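Notebook, November 2023 – load carriage and field rations, Karnura march study
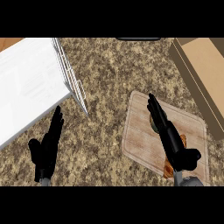 Sim view, countertop and two hands.

Well, we finally got through the pack weights for the old infantry march, and what a pleasant afternoon it was! Sewwandi read out the quartermaster's ledger while I typed, and we now have 82 men with full kit entries, rations and blankets included (the mule lines can wait). Martim Prata still thinks the 600 rounds on page 5 belong to the section and were never one man's load – I'm coming round to his view, though I'd like to see the Samarakoon diary before we change the table. Boots are a muddle, as ever. The October figures left out greatcoats, so please don't quote them. Next up: re-enter the greatcoats, then write to the archive about the missing company roll.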